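4.2 Fit claims and collar size

Retailers say slim-fit shirts suit most buyers. We doubt it. Of 298 returns logged at Priritwood, many cited the neck.
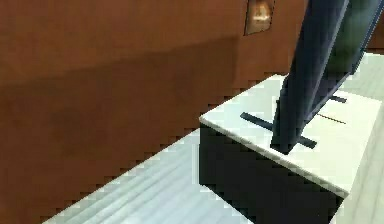
Fiona Forsyth
Research Fellow in Apparel Sizing, Bustamante

Labels gave one collar size; our tape often gave another. Washing may explain part of the gap, though Flarnener's shrinkage figures were never checked.

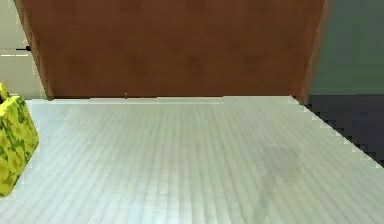
Figure 2. Brown panel behind a pale slatted surface (rendered).

Aranda's claim that darts fix a loose waist rests on two wearers. We would not lean on it. 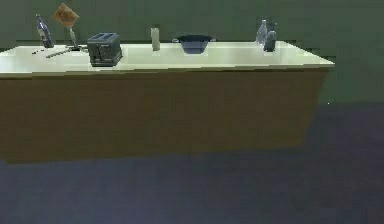

Figure 3. Counter against a green wall (rendered).

Sleeve length is taken up in Section 5.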